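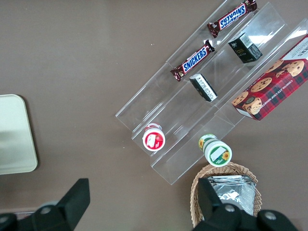 Figure 1. Chocolate bars in a clear stepped display stand.

4. Indoor heat in small shops and the warning threshold

4.1 Why shops were included

Most studies of heat warnings compare the forecast with the air temperature at an official station, and some of them compare it with hospital records. Small shops are seldom considered. In Tultport and in Skulbridge, however, the small shop is a place where older residents spend a part of the afternoon, and where one or two employees stay for the whole day. Many of these shops have no cooling. The owner decides with the help of the public warning whether to close early, to move the sensitive goods to the back room (chocolate, candles, some medicines), or to do nothing. We therefore wanted to know how well the warning issued on the evening before describes the conditions inside on the next day.

The question has two parts. The first is whether the warning is correct for the outdoor air. The second is how much the indoor air differs from the outdoor air, and at what hour. In this section we treat mainly the second part. The first part was the subject of Section 3, and we use its results only where they are necessary.

4.2 Measurements

Temperature and relative humidity were recorded with the Rainer logger, which stores one value every ten minutes. In each shop one logger was placed at counter height, away from the door and from any refrigerator. A second logger was fixed outside on the north wall under a small shield. Loggers that had been moved during the season were found by comparison of the two series, and the days in question were removed. After this step there remained 1,842 shop-days with complete records both inside and outside.

The shops were divided into two groups by floor area. The limit between the groups was set at 1,000 square feet, and no shop in the sample was larger than 4,000 square feet. We would have preferred to divide them also by the material of the roof, but this information was missing for several buildings in Skulbridge and could not be obtained later.

The forecasts came from the Ninent model, evening run, interpolated to the position of each shop. No correction for height was applied in Tultport, where the ground is almost flat. In Skulbridge the streets climb from the river to the upper town, and a correction with a constant lapse rate was used. Konrad Lehner tested a variable lapse rate for the same days. The result changed very little in the afternoon and became worse in the early morning, when cold air collects near the river.

4.3 Delay between outdoor and indoor maximum

In both towns the indoor maximum came later than the outdoor maximum. In the smaller shops the delay was short and quite regular. In the larger ones it was longer, and it varied strongly from day to day, depending on the cloud cover in the afternoon and on the wind. On days with a sea breeze in Tultport the outdoor temperature fell quickly after lunch, while the indoor temperature continued to rise until the evening. On such days the official warning was often ended early. For the people who stood behind a counter the worst hours were still to come.

A clear case is Sunday, July 10, 2022. The sea breeze arrived before noon and the outdoor loggers near the harbor showed a pleasant afternoon. Inside the closed shops, with doors and windows shut for the day, the air became warmer until after sunset and had not returned to the morning value when the shops opened again. This carry-over from a closed day to the following day was seen many times in the record -- we had not expected it to be so regular -- and it is not represented in any of the warning rules known to us.

4.4 Role of humidity

Warnings in the region are given on the basis of apparent temperature, in which humidity has a considerable weight. Indoors the water content of the air followed the outdoor value closely, as long as the door was opened frequently. When the air inside is warmer and its water content is the same, the relative humidity is lower. A person who looks only at relative humidity may then believe that the shop is drier than the street. For this reason we give all results in dew point, and we recommend the same to others who work with similar loggers.

Three shops differed from this pattern. One of them sold flowers, one was a laundry, and one had a wet cellar with an open stair. They are kept in the tables but not in the regression.

4.5 A simple correction

Rahel Holzer proposed to describe the indoor maximum by only 2 predictors: the forecast outdoor maximum of the same day and the observed outdoor minimum of the night before. The second predictor stands for the heat that remains in the walls. More complete models with radiation, wind and floor area were also fitted. They gave a better result for the days used in the fitting, but for the days that had been kept apart the advantage was lost in Tultport and was small in Skulbridge. We believe that the simple form is to be preferred for practical use, as it can be calculated by hand from values that every weather office already publishes.

The correction works least well at the beginning of a hot period. On the first hot day after cool weather the walls are still cold, and the formula gives values that are too high. From the second day on the error is small and has no clear sign.

4.6 Limits

The sample contains only shops whose owners agreed to take part, and it is possible that owners who already had trouble with heat agreed more easily. Loggers at counter height say nothing about the air under the ceiling or near a sunny window, where goods are often displayed and where much higher values may occur. The season ended before the November storms, so the behavior of the same rooms in cold weather is not treated. Finally, both towns have mostly low buildings with thick walls. Shops on the ground floor of a tall modern building may respond in another way, and the coefficients in Table 3 should not be used for them without new measurements.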